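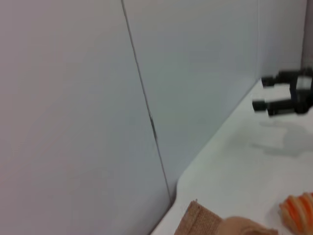 Junta entre dois painéis de parede, junto a um tampo branco.

Vedação de juntas entre painéis, paredes e bancadas

As juntas de uma cozinha ou oficina dividem-se em dois grupos: as que se mexem e as que não se mexem. A escolha do produto depende quase só disto. Uma junta rígida preenchida com silicone fica feia mas aguenta; uma junta móvel preenchida com massa acrílica abre na primeira mudança de estação. Em agosto, com a casa quente e seca, a fenda entre painéis chega à largura máxima em muitos materiais derivados de madeira, e é nessa altura que convém medi-la.

Identificar o tipo de junta

Passe um cartão fino ao longo da fenda. Se entra sempre à mesma profundidade, a junta é regular e pode ser vedada de uma só vez. Se prende a meio, há restos de vedante antigo, um parafuso saliente ou um desalinhamento entre as placas. Marque esses pontos com lápis macio e trate-os primeiro.

Para saber se a junta se mexe, cole uma tira estreita de papel por cima, com cola branca, e deixe-a ficar 2 semanas. Papel rasgado ou enrugado significa movimento. Papel liso significa que pode usar massa.

Largura e profundidade

Até 2 mm: massa acrílica pintável, se a junta for fixa e estiver fora da zona de água.

De 2 a 4 mm: silicone neutro ou polímero MS. O neutro não ataca metais nem espelhos. O acético, reconhecível pelo cheiro a vinagre, deve ficar reservado para vidro e azulejo vidrado.

Acima de 4 mm: cordão de fundo em espuma de polietileno, com diâmetro um pouco superior ao da fenda, e só depois o vedante. Sem o cordão, o produto cola em três faces e rasga pelo meio quando as placas se afastam. O cordão entra com uma espátula de plástico. Uma chave de fendas perfura a espuma e provoca bolhas durante a cura.

Remoção do vedante antigo

Cortar dos dois lados com lâmina nova, mantida quase paralela à superfície. Puxar a tira num ângulo fechado, devagar. O que fica agarrado sai com um removedor de silicone em gel; o da Vurnine trabalha bem em superfícies pintadas, desde que se faça antes um ensaio num canto escondido. Tempo de atuação: 90 minutos para restos espessos. Depois raspar, limpar com álcool isopropílico e deixar evaporar por completo.
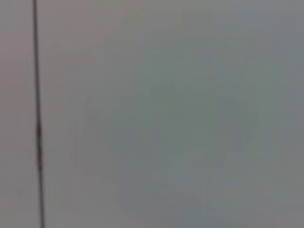

Os restos mais teimosos são os que levaram pó ou ferrugem enquanto ainda estavam frescos. Endurecem em nódulos que a lâmina salta. Nesses casos é preferível repetir o gel a insistir com o raspador, sobretudo sobre laminado, onde um risco fundo já não se disfarça.

Se aparecer ferrugem dentro da junta, a origem costuma ser um agrafo ou um prego sem cabeça. Extrair quando for possível. Quando não for, escovar, aplicar conversor de ferrugem com um pincel fino e esperar que escureça antes de vedar. Um vedante claro aplicado diretamente sobre ferrugem mancha em poucos meses.

Aplicação

1. Colar fita de pintor dos dois lados, deixando livre a largura da junta mais 1 mm para cada lado.
2. Cortar o bico em diagonal, com abertura ligeiramente menor do que a fenda.
3. Aplicar num só movimento, com a pistola a 45 graus e pressão constante. Empurrar o cordão à frente do bico enche melhor; puxar dá um acabamento mais limpo. Em juntas fundas, empurrar.
4. Alisar com espátula de borracha humedecida em água com uma gota de detergente.
5. Retirar a fita de imediato, afastando-a da junta.

O passo 5 é onde se perde mais trabalho. O silicone forma pele em poucos minutos, e a fita retirada tarde levanta a borda inteira. Numa bancada comprida, dividir em troços e terminar cada um antes de começar o seguinte.

Encontro da parede com o tampo

Esta junta é sempre móvel. O tampo cede com o peso e a parede não. Carregue a bancada antes de vedar, com o peso que lá costuma estar, e mantenha a carga durante a cura. A Bravau e a Stistum vendem perfis flexíveis autocolantes para este encontro, de montagem rápida, mas em paredes fora de esquadria descolam nas pontas. Com desvio superior a 3 mm num metro, o cordão de vedante dá melhor resultado.

Tempos de cura

O silicone cura de fora para dentro, com a humidade do ar: 2 a 3 mm por dia em condições normais, menos no inverno com aquecimento ligado. Não molhar nas primeiras 24 horas. Não pintar silicone em caso nenhum. O polímero MS aceita tinta de água depois de formar pele.

Conservação do cartucho

Deixar sair 1 cm de produto pelo bico e não o cortar. Endurece e serve de rolha. Na utilização seguinte, puxa-se com um alicate. Toshio Hoshino, leitor desta página, enrosca um parafuso de madeira no bico e obtém o mesmo efeito. Cartuchos abertos guardam-se de pé, em local fresco, e gastam-se no prazo de 3 meses.

Correção: na versão anterior desta página, a tabela de cordões de fundo indicava diâmetros iguais à largura da fenda. Fletcher Te Moana assinalou o erro. O diâmetro deve ser sempre superior, em cerca de um quarto.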